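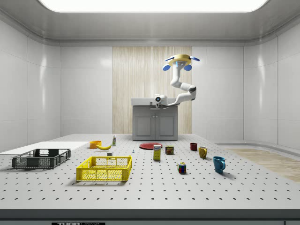

Renula Three-Finger Bench Arm: Setup and Care

We have been selling the Renula to teaching labs and small workshops since the Lastham version came out, and most of the calls we get are about the first afternoon with it, so this page is longer on setting up than on selling (the price list is a separate sheet, just ask and we'll gladly send it).

The arm bolts down by its base housing. Give it a mount that doesn't rock, at the back of the work area, so that it reaches forward over the table and can fold up out of your way while you lay things out. Tighten the base bolts in a cross pattern, go around once more, and then leave them alone until the next morning, when you'll want to check them again.

Before you power up, load the cell file in Jarico, our layout program. It has the mount, the table and a starter set of objects already in it: two crates, three mugs, a banana, a Rubik's cube, a can of SPAM and a few others. Park the gripper high and empty, then save that as your home pose. Every program you write will begin and end there, so take your time over it!

The three fingers are blue and sit around the rim of the yellow palm. Wipe the tips with a damp cloth after each day's work, never with solvent. They are good for more than 500 hours, and a new set comes in the box. To change one, back out its 2 screws, slide the old finger off, seat the new one until it clicks, and run the finger check from the service menu. A reading over 57 means it hasn't seated, so take it off and try again.

Grease the elbow joint every 28 weeks with the Lehtinen tube supplied. A little goes a long way, and we do mean a little.

Reader comments

Etornam Bonsu, 17/11/2023
Very clear, thank you. My finger check read 61 until I cleaned the old grit out of the socket. Might be worth adding?

petra_m
Does the Lehtinen grease come in a bigger size? We look after several of these and get through the small tubes fast.

benchside
Cross pattern on the base bolts cured my wobble.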